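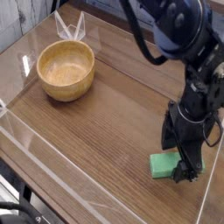

## Before you let the arm do the pick-and-place

Quick version, I have a shift to get back to. We moved the sample-sorting table at Curkero over to an arm in July. Same bench, same people, different job. Steps below are what worked for us, your table will differ.

1. **Start with something soft.** Green block, plain shape, forgives a bad grip. Leave the real parts in the drawer for now.
2. **Keep the bowl in one spot.** Tape a mark under it. Someone will wipe the table and put it back two inches over, and then teh whole afternoon is gone.
3. **Walls stay up.** Hands go in when the arm is parked. No exceptions for "just a sec".
4. **Run 50 picks before anyone changes a setting.** Write down the misses, with the block's position. Paper is fine.
5. **Add a second object.** Something rounder than the block. Don't touch the grip settings yet, see what you get first.

## Who does what now

This part took longer than the hardware. Two sorters used to do the table by hand, all day. Now one watches and resets, the other does the checks we never had time for. Swap at lunch. Do not leave one person on watching for a full shift, it's dull and they stop seeing things.

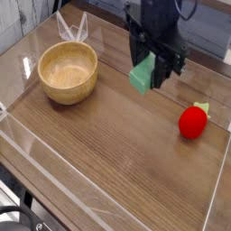

Nusrat Memon: swapping at lunch is too late. By ten I'd quit looking at the grip and was just listening for the stop beep. We do 32 minutes on now and it's much better. Also please tell people up front their hours aren't getting cut, I heard it third-hand on a Friday and had a lousy weekend.

Fair on both. Changed our rota to hers, and yes, say the hours thing first, before the crate is even open. In writing.

## Writing the log

Keep it short or it won't get filled in. Ours:

- time
- object, and flat or standing up
- picked / dropped / missed
- initials

Flat or standing matters more than I expected. A block on its end

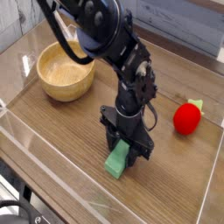
is a seperate case from one lying down, so give it a separate line and its own count. We lumped them for 21 days and had to throw that log out.

Who reads the log? The person on checks, end of shift. If it's only the manager it gets sloppy fast.

Stop button: everybody on the table can press it, no need to ask, no form after. Put that on the wall too.

Still to write up: cleaning, and what to do when the cable snags. Will add when I get a minute.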